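Tue 6 February

Humidity logging, store room 2. Swapped the Pama sensor on the north wall for the spare. The old one read 6 points above the salt reference and would not hold a trim. Reference jar re-made with fresh sodium chloride, sealed overnight before use.

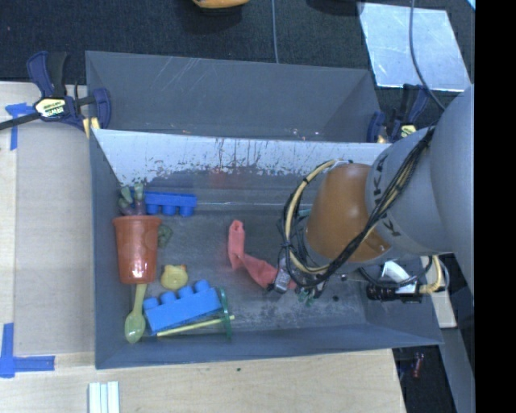 Logger interval is back to 18 minutes. At the shorter setting the Yan unit filled its memory before the weekend download and overwrote the start of the run. File from the last run has 274 usable rows – the rest is duplicates from the restart.

Door seal still leaks at the bottom corner. Flokis quoted for a replacement in September, never ordered. Chase. 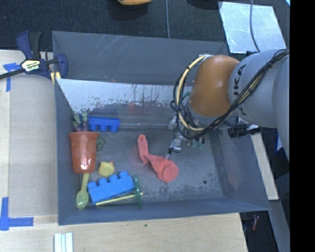

Jae-in Koo

Offset for the spare goes in the calibration sheet, not in the logger. Whoever pulls data next, apply it once. Check the jar for caking before the next comparison.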